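The safety lead at Gekeo does not like long rule books. "We had one with 333 points," she says. "People signed it and did not read it." The new one, written with the test lab Stometti, fits on two pages, and most of it is about electricity on the work table.
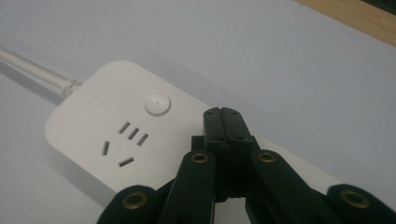 Kallano, Jul 5, 2021 - The first rule is simple: fingers of a gripper stay closed near an outlet. "A socket is made for thin things to go in," she says. "So we treat every slot as live, also when the button is off."

Does it make the work slower? "A little - in the first week." She wants the cable to lie where the operator can follow it with the eyes. The next version comes in November, and she hopes it will not be longer.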